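Blood donor sessions move to Lolomton hall

Many of you have been asking what would happen to the blood donor sessions once the Gatwood rooms closed, and I'm so pleased to say we have an answer at last! From September the team will be setting up in the main hall at Lolomton, on the first Tuesday of the month, with the last appointment at 6 in the evening (a bit later than before, which should help those of you coming straight from work).

We had 642 donations last year, and more than 400 of those came from people in Rirnorau and the villages just beyond it, so do please keep coming, even though it's a slightly longer drive. The number 11 bus stops at the end of Brouwer Lane and it's a gentle walk up from there.

If you've never given before, you'd be very welcome. Have a proper breakfast, drink plenty of water, and bring a book if you like, although I always end up chatting and never open mine. Tea and biscuits afterwards as ever, and yes, the ginger ones are staying.

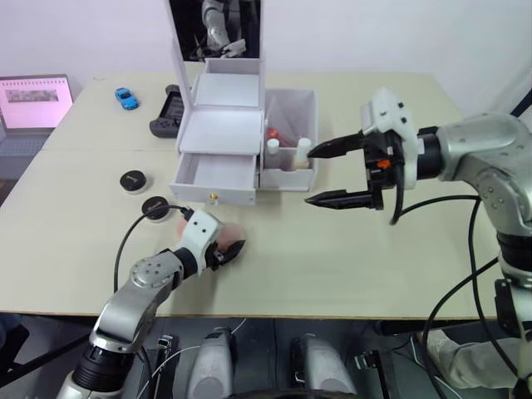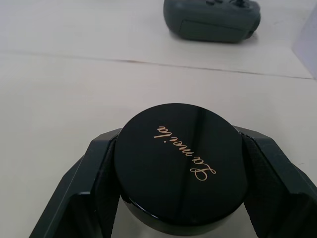 Both photos: a pale tabletop, with the join showing.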